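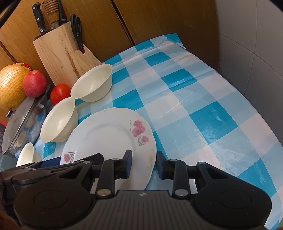
Elango Raju reckons the fourth series of Jokberg is already written and they're just not telling us. I don't buy it. If there were scripts, someone in the cast would have let it slip in July when they were all doing the rounds.

TV > Drama > Jokberg > Series four: has anyone got a source?

Last updated 2023-11-21

pellmell36
What Elango is going on is one line from the Clekusetti interview, where the showrunner says they "know where the sisters end up". Knowing the ending isn't a script. I know where my novel ends up and I've got 13 pages of it.

Elango Raju
I said probably written. And read the bit after that, where she's asked about the ferry plot and says "we fixed that one on paper". On paper!

dunnock
Could mean a whiteboard. She also said series three would be "quieter" and then they blew up the harbour office.

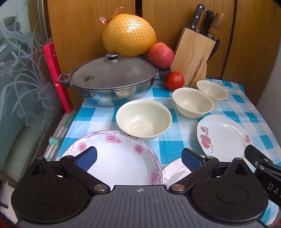 Posted by: marrowfat | Member | 439 posts

Been through the whole interview twice now. The questions are soft as butter. Not one about the budget, nothing on why Yu got killed off in episode two after all that build-up, and the "possible fifth series" is the interviewer's phrase, she never says it. Every fan site has since run it as if she did.

pellmell36
Thank you. Yu's death still makes no sense. Were we meant to think it was the brother?

Elango Raju
It was obviously the brother, he had the keys.

dunnock
He gave the keys back in the church scene. Watch it again.

Elango Raju
He gave back A set of keys.

marrowfat
Anyway. The channel hasn't ordered anything. They've pencilled in filming at Cestidport, going by a local paper that also said the last lot would bring 300 jobs to the town. I'd want to see a van before I believed it.

dunnock
My cousin's in Cestidport and the old set is still standing behind the fish market, for what it's worth. Could just be cheaper to leave it up.

COMMENTS

tansy_b: So no news then. Roughly what I expected from the thread title.

Coldharbour: Agree with Elango about the keys, there are two rings on the hook in episode one.

pellmell36: There are not.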